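Rurero - a word list of kitchen and household sayings

README, third go at writing this

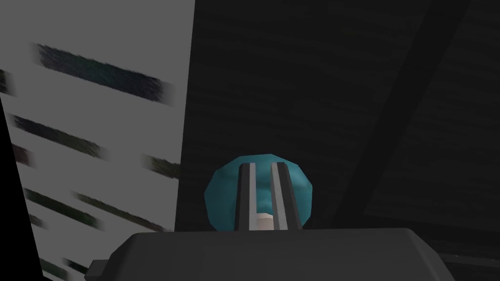 A computer render with two upright grey fingers and a narrow gap between them.

Hello, and thanks for downloading this! Rurero is a collection of sayings, warnings and bits of half-remembered advice that people use around the house. Things like "a watched pot never boils" (everyone's got that one) but also the odder stuff, the phrases that only seem to exist in one family or one street. I've been writing them down for years in the backs of notebooks, and in May I finally sat down and typed the lot into a spreadsheet. It took much longer than I'd planned, mostly through stopping to ring people up and ask what on earth they'd meant.

What's in the folder

sayings.csv - the main file, 1552 rows, one saying per row
variants.csv - 330 alternative wordings, linked back to the main file by number
notes.txt - my own ramblings on 119 of the sayings, mainly the ones I couldn't make sense of
sources.txt - the notebooks and letters, listed by the short names I use in the source column

The columns

id: a plain number. There are gaps where I've taken duplicates out, so please don't rely on it running straight through.

saying: the words as I heard or read them. I haven't tidied the grammar. If somebody's gran said "them as wants gravy stirs it", that's what you get.

topic: one of cooking, cleaning, weather, money, guests, children or other. Other is far too big, I know. I had a topic called "manners" for a while but it kept swallowing everything in guests, so I folded the two together.

heard: yes if I heard it spoken, no if it came from something written down, blank if I can't remember. Blank really does mean blank and I'd rather you left those rows out than guessed.

source: a short name, explained in sources.txt. Ellineo is the big batch of letters, Arabzadeh is the blue notebook, and Cudaven covers everything people posted on the old message board before it closed.

Where it all came from

The biggest thank you goes to Manouchehr Bagheri, who lent me the blue notebook and then sat through a very long afternoon of me reading his own handwriting back to him. A good few of the entries in it were translated before he wrote them down, so if you're studying English wording I'd set that whole source aside. They're lovely sayings all the same, especially the ones about guests who won't go home (there's a whole page of them!).

The message board entries are the messiest. People copied each other, made things up for a laugh, and argued over spelling for up to 3 pages at a time. I've kept a posting only where the person said who they'd got it from.

Things to watch out for

The weather topic leans heavily towards rain. I live somewhere wet and so do most of the people I talk to.

Some of the cleaning advice is plainly terrible. Please don't mix anything under your sink on the strength of a rhyme. I've kept those rows in as sayings, and the worst ones have a warning in notes.txt.

Spelling of dialect words is my best guess throughout. I've tried to be steady about it but "summat" and "summut" both turn up, and I haven't had the heart to pick one.

Opening the files

They're all plain UTF-8 text with commas between the fields, and any saying with a comma in it is wrapped in double quotes. If your spreadsheet shows funny symbols where the apostrophes should be, import the file and choose UTF-8 by hand. Mine does it every single time.

Using it

Do what you like with it - quizzes, tea towels, a dissertation, whatever. A mention of Rurero would be nice. If you've got a saying to add, send it with a line on who used to say it and roughly where they lived, and leave out full names unless they're happy to be in here. Corrections are welcome too, particularly for row 119, where I'm fairly sure I misheard the word "colander".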